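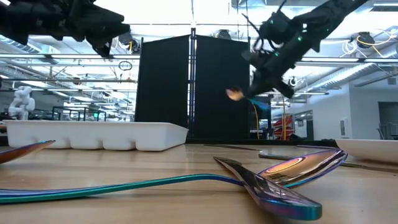
Vol. 2, No. 30

The Drawer Issue

Quick one this time. Gallery page for the cutlery people, you know who you are. Everything I could get through before the light went, notes typed up the same night so forgive the spelling.

Theme was "what's in the drawer," which Gráinne Brennan picked back in September and then everybody sat on it until the last week. Fine. We got there.

Cover: rainbow spoons on a wood table. Oil-slick finish, teal into blue into purple, copper if you catch it right. Look inside the bowl of the biggest one, purple and gold and very shiny. Lovely against plain light-brown wood. Darker utensils further back, and a white tray with little compartments on the left, ice-cube style.

Some notes on the finish, because people always write in.

Colored steel. Most of the rainbow stuff sold now is stainless with a very thin coating, and the color comes from how thin it is. No paint. Can't say which kind the cover ones are, haven't tested them and not going to.

Washing. Soft sponge, mild soap, dry with a cloth straight away. Water spots show up on these like nothing else. Skip the steel wool, skip the scouring powder, definately skip the lemon cleaner.

Dishwasher? Depends who made them. Hậu Mai has run hers for years and swears they look the same. Toàn Lã lost the blue off four teaspoons in one winter. Check the box if you still have the box.

Storing. Handles all one way, bowls nested, something soft underneath. They do scuff each other. A felt liner is plenty, or an old dish towel folded in three.

Matching. Don't bother. Every batch comes out a bit different, one leans violet, the next leans bronze. Buy the whole set in one go or learn to like it mixed. I like it mixed. Dark grey or black pieces next to them work better than plain silver, to my eye anyway.

Photographing, for those of you sending in your own. Big soft light from one side, plain table, dark cloth somewhere so the color has something to sit against. Move the spoon a tiny bit and the color changes completely, so take lots. I took 70 once for a single dessert fork. Wipe fingerprints first. Then wipe them again.

Trays. Had a lot of mail on trays after the last issue. Nyokabi Gachanja uses shallow plastic ones with small sections for the odd bits, salt spoons, corn holders, the tiny forks that came with something. Long pieces go beside it, loose. Works in a narrow drawer. Doesn't work in mine, which sticks.

Bivitz liners: several of you asked, yes they can be cut with kitchen scissors, no they don't stay flat for the first week. Put a heavy book on them.

Swap table is on again at Etstead, same room, side door. Bring clean pieces only please, and bundle sets with string not rubber bands, the rubber marks the coating. Houda El Khatib is taking names for tables. Last time we ran out before lunch.

Wanted: one Bạch soup spoon, rainbow finish, long handle, to replace a lost one. Scratches OK. Also serving tongs, any dark finish, not plastic tipped.

For sale: box of mixed steel, mostly forks, from a house clearance in Bralelbridge. Buyer collects, it weighs a ton.

Next issue is wooden spoons. Send them in early this time, big files are fine, and put your name in the file name or I can't credit you. Captions short. Two lines is alot.

Page put up 6 March 2023. Corrections to the usual address.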